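Lekico Opens Repair and Return Program for Household Cables in Zatberg

April 30, 2021
By Emmanuel Mushi, Lekico Press Desk

ZATBERG – Lekico, the household goods cooperative, announces today the opening of its repair and return program for cables, chargers and small electrical parts. The program starts in the Zatberg shop and will be extended to the Skanport shop in August. From today, every resident can bring old or broken cables to the counter without payment and without a receipt, also when the cable was bought in a different store.

The program has the name Mussa. It was prepared during the winter together with our repair staff and with the customers who answered our questionnaire.

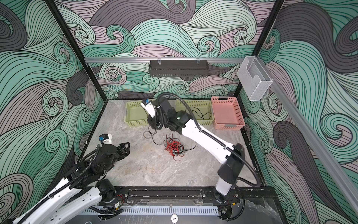
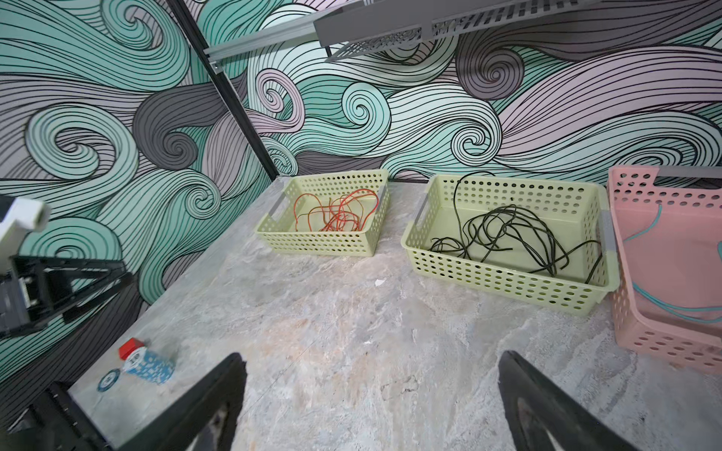

Baskets on a marble-patterned tabletop, with the wave mural behind.

The idea for Mussa came from a simple question in the questionnaire: "What do you keep at home that you do not use and do not throw away?" We received 1655 answers. We expected to read about clothes and old furniture, and these were mentioned many times, but the most frequent answer was cables. People wrote that they have a drawer, a shoe box or a bag on the back of a door, and that they are afraid to throw away the one cable which they will need next month. Several people wrote that they have moved this box from one apartment to another without opening it.

At the same moment our shops sell new cables every day. Our repair staff have pointed out for a long time that many of the cables customers want to replace can be used again after a small repair, for example a new plug or a shorter length. Until now there was no good way to offer this. The customer had to leave the cable, fill in the same form as for a washing machine, and pay the same inspection fee. For a cable this made no sense, and most customers decided to buy a new one.

How the program works

A customer who comes to the counter can choose between three services.

The first is return. The customer gives us the cable and does not want it back. We check it, and if it is safe it will be offered in the shop at a low price. If it is not safe, it goes to a metal recycling company with which we have signed a contract for 2 years.

The second is repair. The staff looks at the cable while the customer waits and says if a repair is possible and what it costs. Small repairs are normally ready the same day. If the repair costs more than a checked cable of the same type from our stock, we will say so, and the customer decides. Cables which are fixed inside a wall, and cables for heating appliances, are not accepted for repair. For those, please contact a licensed electrician.

The third is exchange. The customer brings a working cable of one type and takes a checked cable of another type. Small differences in value are not charged. We think this service will be popular with families, where one person changes the telephone and the old charger does not fit anymore.

All cables which go back to the shop are tested for electrical safety by a trained member of the repair staff. Each one receives a paper label with the length, the type of plug and the day of the test. A cable without this label is not sold. If a customer finds a problem with a checked cable in the first seven months, we will replace it at both shops.

Why sorting at home helps

We ask customers to do a small preparation before they come. Please separate charging cables from extension cords, and please do not tie them with adhesive tape, which leaves glue on the surface and takes much time to remove. A loose knot of string is enough. Batteries must be taken out of all devices and brought in a separate bag. Power banks are not part of the program, as they need a special storage that we do not have at present.

If you do not know what a cable is for, bring it anyway. In the test weeks before the opening, this was the question which customers asked most, and the staff could give an answer in nearly all cases. If the cable belongs to a device that you still have at home, it can be useful to bring also the device, or to write down the model that is printed on the back.

A leaflet with drawings of the common plugs is available at the counter. It was made for the questionnaire participants at first, but it was asked for so often that we have printed 900 more copies.

"My own box had cables from a printer that I gave to my cousin many years ago," said Emmanuel Mushi, who is responsible for the Mussa program at Lekico. "I was sure that I needed all of them. When I sorted the box with my colleagues I kept two, and I was a little ashamed. I think many households are in the same situation, and it is easier to let things go if you know that another person will use them."

Prices and opening hours

Return and exchange are free. The price for a repair depends on the part and is always told before the work begins. Members of the cooperative pay only for the part and do not pay for the work. It is possible to become a member at the counter on the same visit.

The service is open during the normal hours of the Zatberg shop, with exception of the last hour before closing, when the staff does the labels and the stock list. Customers who bring a large quantity, for example from an office or a school, are asked to write to us in advance so that we can plan the time. For schools in the Zatberg district we can arrange a pickup by our delivery van when it is already on the road.

Because of the current health rules, the number of people inside the shop is limited and a face covering is necessary. Customers who prefer not to wait can leave a closed bag with their name and telephone number at the entrance, and we will call when the check is finished. Bags which are not collected within a month are treated as returned.

Next steps

In Skanport the program will begin in August, after the renovation of the ground floor. The repair counter there will be larger than in Zatberg and will have a second workbench, so two customers can be helped at one time. Until the opening, people from Skanport can give cables for return at the information desk, but repair and exchange are not possible there yet.

Lekico is also looking at other small household parts for which a similar service would be useful. Customers have proposed lamp holders, switches and the feet of kitchen appliances. A decision will be made when we have experience from the first months, and we are thankful for more proposals. They can be written on the card at the counter or sent to the press desk, which will give them to the repair staff.

About Lekico

Lekico is a cooperative for household goods with shops in Zatberg and Skanport. It sells kitchen, lighting and cleaning articles and repairs small appliances. It is owned by its members, who meet once a year to approve the accounts and the plan for the following year.

Contact: Lekico Press Desk, Emmanuel Mushi, Zatberg shop | © Lekico Cooperative. All rights reserved. | Back to top

Last updated: same day as publication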